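Stoten Helpdesk
Ticket 152: Labels printing one line too low
Opened by: Eirlys Morris
Assigned to: Eluned James
Priority: Medium (opened as Urgent, changed by helpdesk, changed back by Eirlys, changed again)
Status: Closed, with reservations

March 7, 2022, 08:40
The label printer in dispatch is printing everything one line too low. The customer's name is where the street should be, the street is where the town should be, and the postcode has left the label altogether and is on the backing paper. I have turned it off and on again, so please don't write and ask me that.

09:05, Eluned
Morning. Was it turned off at the wall or with the button on the front? The button only sends it to sleep.

09:11, Eirlys
The button. I've now done it at the wall. It took ages to come back and printed a test page telling me it was in excellent health. Labels still one line too low.

09:30, Eluned
Thanks. Could you tell me which template is picked in Trudia? Settings, then Output, then the third drop-down, the one with no name.

09:52, Eirlys
It says "Standard (old) new". There is also "Standard (new)" and "Standard", and one called "Do not use", which I tried first, obviously. "Do not use" prints perfectly apart from being upside down.

Eluned rang at this point and asked for the others to be tried in turn. Results as follows.
Standard: one line too low.
Standard (new): one line too low, in a smaller font.
Standard (old) new: one line too low, with a border I've never seen before.
Do not use: right place, wrong way up.

10:45, Eluned
I've logged in remotely and put the top margin back to 3 mm. It had been set to 7. Please print one and let me know.

10:58, Eirlys
Printed one. Perfect. Printed a second to be sure, and that one was a line too low. I went back to Settings and the margin says 7 again. I haven't touched it. I was standing with my hands in my pockets.

11:20, Eluned
It looks as though Trudia fetches its settings from the server after each job and writes over whatever you've put in. There was an update in January that "improves consistency across sites". Your site is now consistent with Pristen, who use the taller labels.

11:26, Eirlys
How nice for Pristen. Is anyone going to ask them whether they would like to be consistent with us?

11:40, Eluned
I've passed it on to Ifans, who look after the server. Their reply says the change is working as designed and they've closed it. I've opened it again.

12:15, Eirlys
In the meantime we have more than 77 parcels to get out by four, so we're printing on "Do not use" and sticking the labels on upside down, which makes them the right way up. I'd like it noted that this works better than anything we've paid for.
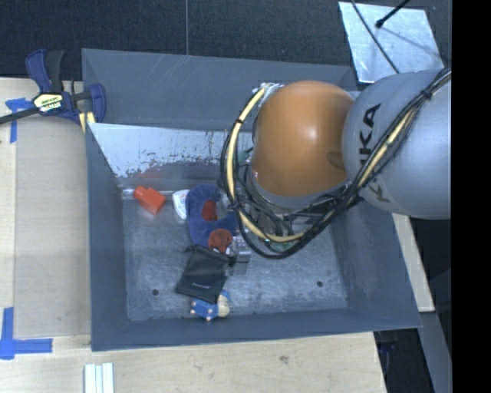 Eluned replied that she would rather the upside-down method didn't become the official one, as the barcode on "Do not use" belongs to the old courier, and asked whether any had been collected yet. None had. She suggested leaving the roll in, choosing "Standard", and unplugging the network cable before pressing print.

13:02, Eirlys
Cable out. Margin set to 3. Then it wouldn't print at all, as the jobs come down the cable.

13:04, Eluned
Yes. Sorry. Plug it back in and send the whole lot as one job. It should only fetch the settings when the job ends.

13:31, Eirlys
That did it. All in the right place, and the right way up. The margin went back to 7 the moment the last one came out, so it was clearly waiting.

14:10, Eluned
Ifans have now agreed that margins can be set per site. They've made a new template for you, which should turn up in the list within the hour. Please use that one from now on and leave the rest alone.

15:20, Eirlys
It's here. It's called "Standard (new) 2 final". I've printed three single labels with a gap between each and the margin has stayed put. May I delete "Do not use"?

15:24, Eluned
Please don't. Invoices run off it.

15:25
Ticket closed by helpdesk.

15:26
Ticket reopened by Eirlys Morris. Comment: What do you mean, invoices?

15:50
Invoices moved to separate ticket. Ticket closed by helpdesk.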